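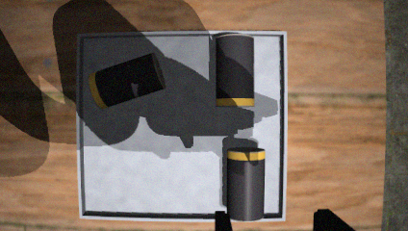
December 23, 2021

Worked on the simulation until late, and the real arm stayed under its cloth. The cylinders have now the yellow band at one end, so the program can know which way each one points. Before this it confused top and bottom very often.

I set 2000 runs for the night. Yesterday I stopped at 36 because the shadow on the tray was taken for an object. I made the limit for dark areas lower, and I wrote the old value in the notebook in case I regret it.

Delyth Ifans wrote from Nurkberg. The Eichhorn motor for the wrist is sent, but it will not come before the holidays. I answered that I can wait. In April I waited longer for a smaller part.

Tomorrow: check the log, buy screws, call Mother.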